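Reviewing a Robot Work Cell Kit: the Poteo Tray Cell
Course handout, unit on buying and assessing automation

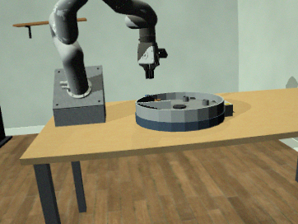
Rizal Pillai's first comment on the trial version was that a kit sold for sorting small parts should be judged on the parts it drops, and that the brochure gives no figure for those. Keep that remark in mind while you work through these notes. Most of the marks for the written review go on what you measured yourself.

What is on offer

Poteo sells the cell in two forms. The first is a simulation package, which is what we use in the teaching room. The second is the hardware, delivered with the same control software. The arm is bolted to a pedestal beside the work table and carries a gripper that points down over a round tray. Small cylinders and flat pieces are used as test parts. The seller's claim is that a program written in the simulation can be moved to the hardware with little change.

The course has a licence for the simulation only. Your review must therefore keep apart what you tested, what you read in the seller's papers and what you are guessing. Use three headings if it helps.

Terms used in this unit

Cycle: one full pick and place, from the start position back to the start position.
Miss: the fingers close and no part is held.
Drop: a part is held and then lost before it is placed.
Bump: any part of the arm or gripper touches the tray wall or another part by accident.
Reset: anything a person has to do before the next cycle can start.

A miss and a drop are counted separately. Last year several groups added them together and could not say afterwards whether the fault lay in the finger position or in the grip force.

Setting up

Open the tray task from the start menu and leave the lighting on its default setting. Check that the gripper is well clear of the tray before you run anything. Load the parts list, then save a copy under your group name. The shared copy is overwritten each night at about two in the morning, and work left in it is lost.

Set the arm speed to 50 per cent for the first session. Do not go above 70 until you have a full set of results at the lower speed. The software will let you, but the results are hard to compare.

Trial plan

Each group runs 200 cycles with the standing cylinders and 200 with the flat disc. Groups of four run 300 of each. Record every cycle on the sheet, including the ones that went wrong because of a mistake in your own program. Mark those with a P in the last column.

The flat disc is the harder part. The fingers have very little side to hold and must come down close to the tray floor. If your approach height is too low the program stops with a contact warning. Raise it by a small step and carry on, and write down the new height.

Parts near the wall need their own approach. The gripper body is wider than the fingers, so a path that clears the wall at the fingertips may still bump it higher up. Turn the wrist before you come down. Monti, the supplier of the planning add-on, offers a routine that does this for you. It is not part of the base price and you may not use it in this unit, though you should mention it in the section on cost.

Comparing with other kits

You need one other product in your review. The library has the papers for the Fikuda bench cell and for an older kit from Primcombe. Neither is sold with a matching simulation. The Primcombe papers list the gripper separately, so add it in before you compare prices.

Compare like with like. A cycle time quoted for an empty gripper tells you the speed of the arm and very little about sorting. Where the seller does not say how a figure was obtained, write "method not stated" beside it.

Points to cover in the review

What the buyer gets for the base price, and what is extra.
Time needed to learn the software, counted from first login to first successful cycle.
Misses, drops and bumps for each kind of part.
Number of resets, with the reason for each.
How the program would have to change for a different tray.
Questions you would put to the seller before signing.

The last point was weak in most of last year's work. "Is it reliable?" is too wide to get a useful answer. Ask how many cycles the fingers last and who pays for new ones.

Length and handing in

Four pages at most, with the trial sheet attached. Tables do not count towards the four pages. Reviews are due in the last teaching week of March. Questions on the software go to Gianni Colombo, and questions on the written work to Rizal Pillai. Groups that want extra time on the machines should sign the list by the door before noon.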